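Wumico Community Help > Home and Laundry > Stains, Smells and Storage

Tea towels smell musty again days after washing - what am I doing wrong?

Posted by damp_cupboard
Viewed by 40 members

Moved to a ground floor flat in February and since then every cloth we own smells like an old pond. Tea towels are the worst. They come out of the machine fine, or fine-ish, then they go in the kitchen drawer and when I pull one out a few days later it stinks the second it gets wet.

What I've tried so far:
- more powder
- fabric softener (made them smell of flowers AND pond)
- leaving them on the airer an extra night
- a different drawer

Machine is a Howlader, came with the flat, no idea how old. I mostly wash at 30 because of the bills. No tumble dryer and no room for one. Airer lives in the hall, which has no window. I know, I know.

Is it the machine, the drawer or me? Don't really want to chuck the lot and start again, some of them were my nan's.

Replies

bristlebroom

Bit of all three I'd say. Had the same in my last place.

First thing, stop the softener on anything that's meant to dry dishes. It coats the cloth, they stop soaking up water properly and the gunk holds the smell. Less powder as well, not more. If you can see suds left in the drum at the end you're using too much.

Then get the smell out of what you've got, in this order:

1. Run the machine empty on its hottest wash. Nothing in it but a normal scoop of powder. Pull back the rubber seal first and wipe round inside the fold, you will not enjoy it. Clean the filter if you can reach it (towel on the floor, trust me).

2. Wash the tea towels on their own at 60. Not with the jeans, not half a load of socks. Check the labels on the coloured ones, and your nan's, if they're linen with embroidery I'd go cooler and soak them in oxygen bleach powder instead. Whatever the tub says for time. Don't mix it with anything else.

3. Take them out the minute it finishes. Sitting in a shut drum for 7 hours while you're at work is how mine went bad, every time.

4. Dry them properly. Hall with no window is your real problem I think. Put the airer in the room with the best window, open it a crack, space things out so they're not touching. Hems take ages - the middle feels bone dry and the edge is still damp. Pinch the hem, if it feels at all cold it goes back on the airer.

5. Fold late and fold loose. I leave mine flat for 24 hours after I think they're dry, then one long fold into a strip and a second to make it short enough for the drawer. Thick tight bundles hang on to any damp that's left in the seams.

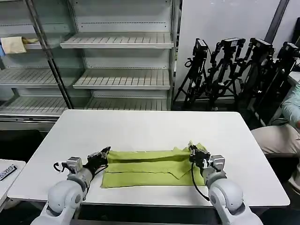 6. Sort the drawer. Empty it, wipe with warm soapy water, leave it open till it's dry all the way to the back. Old drawer liner goes in the bin. If the drawer backs on to an outside wall feel the wood at the back, mine was wet and I'd been blaming the machine for months.

After that a hot wash every few goes should keep on top of it. I still do everything else at 30.

Sorry for typos, on my break.

pegsandpots

Agree with most of that, except the flat for a whole day bit, who has the space. I hang mine over the oven door handle after tea and they're done by bedtime.

Would add - don't scrunch a wet one up and leave it on the worktop. That's where ours started. Hooks cost next to nothing. We go through one a day, two if there's a roast, and the used ones dry on the hook before they go in the wash basket. Wet cloths at the bottom of a basket under everybody's shirts will stink whatever temperture you wash at afterwards.

Also I got a little dehumidifier, a Unance one, secondhand. Runs next to the airer with the door shut. Noisy thing but the washing dries overnight and the windows stopped streaming. Check what yours would cost to run though, ours isn't bad but I only have it on when there's washing out.

gasket99

vinegar

damp_cupboard

Thank you all. Looked under the rubber seal. Wish I hadn't. There was a hair grip, a coin and something black I'm not going to describe.

Hot wash done on empty, tea towels going in at 60 now minus nan's ones, those are soaking. Felt the back of the drawer too and it is a bit clammy so they're moving to the shelf over the fridge for now. Might message the landlord about the wall.

@gasket99 how much and where do I put it??

bristlebroom

Leave the vinegar for now, some people swear by it but it can be rough on the rubber, and definitely not in with any bleach. See how you get on with the hot wash first. Give it 15 minutes with the machine door wide open after every load too, longer if noone's going to trip over it.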